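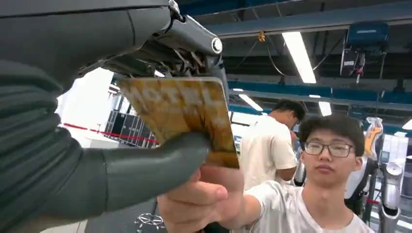 The first thing Recep Yüksel learned about buying a robot is that the robot is the cheap part. He runs operations for Zalard, a small chain of museum shops and visitor desks, and last February he was handed a budget and told to find a machine that could work a counter. Take a card, take a banknote, hand something back. A child does this at a lemonade stand.

"I had a spreadsheet with 10 rows," he says. "The arm was row one. I was very proud of row one."

By the time he had finished there were 50 rows, and the arm had slid to somewhere in the middle, between floor protection and training days.

Some of the additions were dull and predictable: shipping, insurance, an electrician. Others arrived by ambush. One supplier, Ristić, quoted a lovely figure for a two-armed unit and mentioned the hands on page six. They were extra. So was the software that opened and closed them, and so was the warranty on the fingers, which ran for a shorter period than the warranty on everything else. Yüksel asked why. The sales rep said that fingers were considered a wear item, in the tone one uses for brake pads.

Which brings us to the great argument of any such purchase.

Fingers or pinchers

A hand with fingers looks wonderful in a board presentation. It can press a thumb against the face of a card while another finger comes down on the top edge, more or less as you or I would. It also has a great many joints, and every joint is a future invoice.

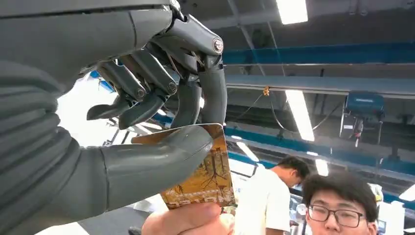 The case for the plain gripper

Pongsak Nakpan has been through three of these purchases as a buyer for Skinport, which rents out ticketing counters, and he has the serenity of a man who has already made the mistakes. His advice is to write down the objects before looking at a single brochure. For a counter, the list is short and horrible. Cards are thin and slippery. Banknotes are worse, being floppy, folded and different every time.

"People test with a wooden block," he says. "I have never had a customer pay me with a wooden block."

He brings the real things to every trial and sits across the table, holding out money. His view is that two fingers will do for most of it, and that the savings should go into a second gripper to keep in a drawer.

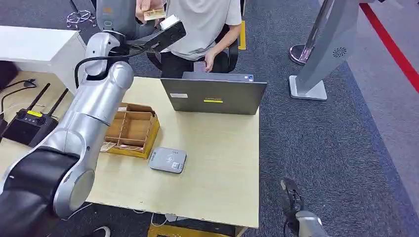
What goes on the table

Vendors like to price the robot alone, as if it were going to stand in a field. A counter needs a card reader it can reach, a tray with compartments so that notes and cards have somewhere to live, and a laptop for the person minding the whole affair. It needs cables, and then it needs somewhere for the cables to go. Nakpan budgets for the furniture first and makes the arm fit it. Yüksel did it the other way around and bought his desk twice.

Then there is time. Zalard's plan allowed 2 weeks for setup. The log of practice handovers ran to 165 before anyone felt like inviting a supervisor to watch, and each one required a paid adult to sit in a chair and offer things to a machine. That adult was row 31. Yüksel had left the cell blank.

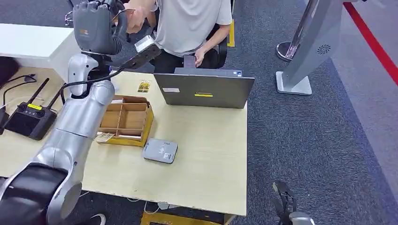 Rent, buy or wait

Zitungate, a leasing broker, will rent a complete station by the month, hands included, and take it back if it disappoints. The monthly rate made Yüksel wince. So did the purchase price, once he had added up all 50 rows, and wincing monthly at least had an end date. He signed for the rental in the spring, with an option to buy that he describes as "theoretical."

Nakpan still prefers to own — he says you treat a machine better when you can't send it home — but he agrees with the order of events. Try it with your own cards and your own counter, with whoever will be sitting opposite. Get the price of replacement fingers in writing. Ask how long they take to arrive, and ask again after the sales rep has left the room and the engineer is still there.

Yüksel's spreadsheet has since been passed around the office to people planning other things, among them a coffee machine. That one is up to 10 rows.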